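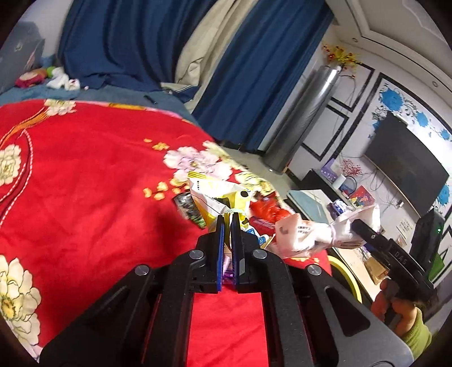 Sorting Snacks and Sweets in Shared Sitting Rooms: Comments on Notice 2655

Home Notices Housekeeping Kitchens Forum Members Log in

Search this board Enter keywords Go

Flastden Residences Forum > Housekeeping > Food outside the kitchen

housekeeping_office
Residents and floor representatives are invited to comment on the draft of Notice 2655, which concerns snacks kept in shared sitting rooms. The present rule dates from before the Biltcombe building opened and states only that food is to be "stored in a tidy manner." The office has received differing accounts of what this requires.

The draft proposes the following. Packaged snacks may be sorted on a bed or sofa provided that a washable blanket is laid first. Opened packages are to be closed or discarded the same evening. Items for common use are to be placed in a lidded container before the room is left. Empty wrappers and spent shopping bags go to the bin in the corridor and do not remain among the unopened goods.

The heap on the red floral blanket is of the kind the draft has in mind: snack packets of several sizes, with the plastic bags still lying among them. Comments will be received until the end of May.

biltcombe_floor2
Our floor supports the blanket provision. We would ask that the wording specify a blanket that can go through the machines in the laundry room at an ordinary setting. Several residents use heavy covers that the machines cannot take, and crumbs are then shaken out on the landing. We would also prefer that the table be named as the first choice and the sofa as the second.

quietcorridor
I must register an objection to the entire approach. Food should be sorted in the kitchen. The kitchen has a counter, a sink and a bin. If a resident returns from the store with two bags of sweets, it is no great burden to walk to the kitchen with them. Permission to sort on the furniture will be read as permission to eat on the furniture, and we shall be back to the upholstery charges of last year.

housekeeping_office
The comment is noted. The Biltcombe kitchens close at 10 p.m., and the draft was written partly with late arrivals in mind. Eating on the furniture is covered by a separate notice and is not affected.

rekis_pantry
I keep the snack shelf for the Rekis wing and would like to comment on the container provision, as it appears to rule out tied bags. We have used them for some time. Chocolate and soft candy go in one bag, hard candy in a second, and savory packets stand upright on the shelf without a bag. A tied bag takes the shape of the space it is given, which a box does not. Our shelf would hold very little if every item on it had to be in a box.
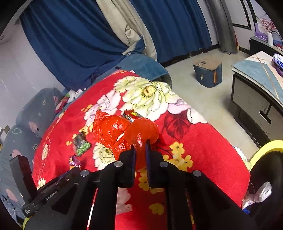 The question of tied bags deserves fuller treatment than the draft gives it. A bag is acceptable in our wing on the condition that it is closed at the top, labeled, and opened by untying and never by tearing. Residents who are in a hurry tear, and the bag is then of no use to the next person. The red bag is knotted in the manner we ask for, although I would want a paper label on it before it went to the shelf. I would also gather the loose candies on the blanket before any of them slid behind a cushion, and clear the crumpled white paper while the blanket was still spread.

quietcorridor
A knot is not a lid. Residents with stiff hands cannot undo one, and they will tear the bag whatever the label says. If the office is determined to allow sorting outside the kitchen, I ask that it at least hold to the lidded container.

rekis_pantry
That is a fair point about hands. We could accept a loose twist and a clip in place of the knot. I do not accept that bags should be removed altogether.

nigatu_house_desk
For the information of other posters, Nigatu House went over to storage stools two winters ago. Each sitting room has one, and the snacks for common use are kept inside it in clean bags. I see a stool beyond the sofa in the second picture, a blue one with a tan top, and ours are of a similar shape. They serve well enough. Two cautions: the stool must be emptied and wiped at the end of each month, and it must not stand against a radiator. We lost a full supply of chocolate before the second point was added to our own rules.

biltcombe_floor2
Would the office pay for stools, or would each floor be expected to find the money? Our floor fund is committed through the summer.

housekeeping_office
No purchase has been approved. The draft will be amended to read "a lidded container, or a clean bag securely closed and labeled, which can be opened by hand without tearing." The blanket will be described as machine washable, and a table will be given preference where the room has one. The objection from quietcorridor to sorting outside the kitchen will be recorded in full with the comments.

quietcorridor
I am obliged to the office. My view is unchanged.

rekis_pantry
The amended wording is acceptable to the Rekis wing. Please confirm whether clips may be drawn from the supply closet or must be requested by form.

housekeeping_office
By form. Use the one for small kitchen goods.

Related topics
Labels for shared shelves: size and wording
Laundry room settings for blankets and throws
Kitchen closing hours, Biltcombe
Nigatu House: monthly cleaning of storage stools
Wrappers in the corridor bins
Charges for upholstery cleaning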